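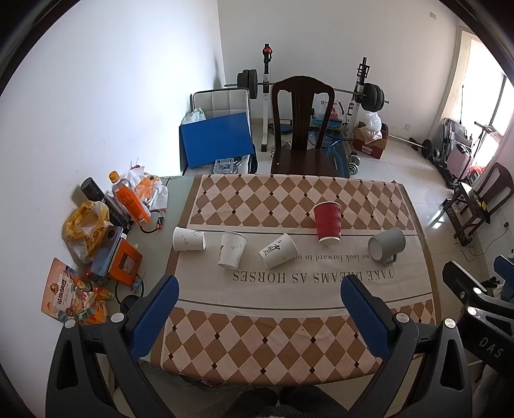

Workshop Tips: Storing and Fitting Hydraulic Hose

Most early hose failures start on the shelf or at the bench. The tips below apply to Nivent two-wire hose and to most similar types.

Storage

Keep hose in its original bag, away from windows, welding bays and electric motors. Use the oldest stock first. Coils should lie flat, with no more than 3 stacked on top of each other. Don't hang hose on a nail or hook.

Cutting

Use a sharp blade and cut square. Blow the bore clean from both ends, then cap it until you are ready to crimp.

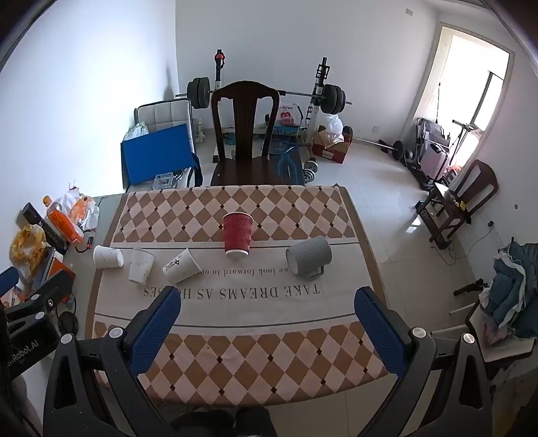 Fitting

Mark the insertion depth on the cover before pushing the fitting in. Check the crimp diameter with a caliper in several places. On installation, hold the hose with one wrench and turn the nut with the other so the layline stays straight. A twisted hose will loosen its own fitting.

Checking

Look over new assemblies after the first 30 hours of running, and again at 1000. Replace any hose with a cracked cover or exposed wire. Never feel for a leak with your hand. Use a piece of cardboard.

Crimp charts are available at the Plosta parts counter.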